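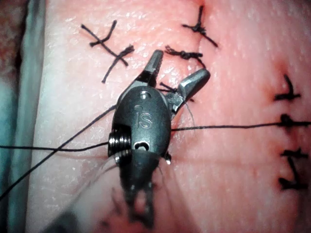 Brirwood women's group opens its doors to men

I'm Ruth Penrose, and I run the Brirwood discussion group in Nomstead. From January we're letting men into our monthly talks on equality, and yes, I know that's going to cause a row!

We asked our members what they thought and 566 of them wrote back (some of them at great length, bless them). Most said yes. A fair few said over my dead body, and I've read every one of those letters too.
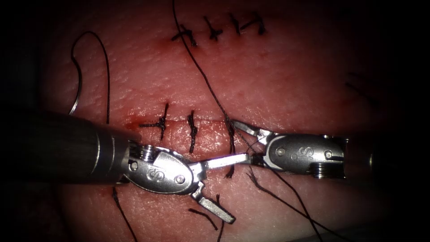 Stitching on a practice pad with two cuts across it.

My own view is that I'm tired of hearing what men think about feminism second-hand. I'd like them in the room, saying it to my face, with a cup of tea in front of them. We'll start with fathers and paid leave, then move on to who gets listened to at work.

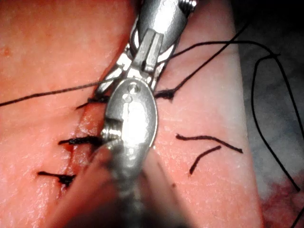 Metal instrument over pink, skin-like material.

The first talk is at 7pm in the Farouk Room, Cendham Street. Entry is £3 and there'll be a women-only session every second month, same as ever. If you'd like to speak, or just want to argue with me beforehand, ring the Brirwood office and ask for Ruth.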